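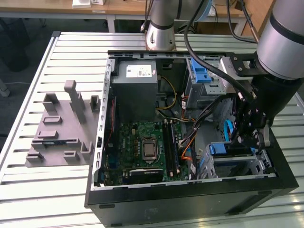
Teleop keeps dropping the gripper open right over the lower drive bay. Operator closes on the blue drive bracket, gets a half second of hold, then the arm side opens again while the leader handle is still squeezed shut. Case is on its side on the slatted table, side panel off, fingers come down from above so theres not much room to see what they're doing once they're in. The orange SATA cable is close by too and I don't want an unplanned open/close near it. Stopping demos on this task until sorted.

Task: drive bay removal, Puvberg cell, arm 2 (right side)
Leader: Laaksonen handle, wired
Recorder: Wonau, build 3760
Status: open

09:40
First thought was the handle trigger. Swapped to the spare. Same thing. Put the original back.

09:55
Raw trigger value looks clean in the log. Squeezed = stays squeezed. So the open command isn't coming from the hand.

10:20
Checked episode 612, which is the first one flagged bad. Gripper command goes closed, then 560 ms later one open sample, then closed again. One sample is enough, the gripper acts on it. Episodes before that look ok but I only skimmed them.

10:35
Wrist cable next. It loops across the top of the case and back along the arm, thought it might be pulling at low poses. Held the arm at the bay pose and wiggled the cable by hand with gripper closed. No drop. Did it again with speed limit off, no drop. Not the cable, or not only.

11:10
Hand guiding instead of teleop (free drive on, gripper from the pendant). Walked it through the whole thing, 10 mins of it. No unwanted opens at all. So gripper and wiring fine – problem is somewhere in the remote path.

11:45
Reply from Kirnport support, pasted:
"Please check whether the recorder is set to resend the start state on reconnect. If the leader link times out, the follower can receive the saved gripper value, which is open by default. Timeout is under Link > Follower."

12:05
Ok that fits. Timeout was 55 ms, I'm fairly sure it was higher before the update. Log has link timeouts in 612, one of them lines up with the bad open sample. Missed it becuase timeouts are logged as info and I had the filter on warnings.

12:15
Changed:
– resend start state: off
– follower on timeout: hold last
– timeout left alone for now, want to see if it still trips

12:50
Ran the bay task by teleop again, slow then normal speed. Timeouts still show in the log, gripper holds through them. Good enough to carry on but why is the link dropping in the first place? Handle shares a switch with the camera streams, will try it on its own port.

To do
– own port for handle, rerun
– go back over episodes before 612 with a script, look for single open samples
– 612 and later: mark do not train until checked
– ask Kirnport if the update changes link defaults, and if so on which cells

Leaving ticket open.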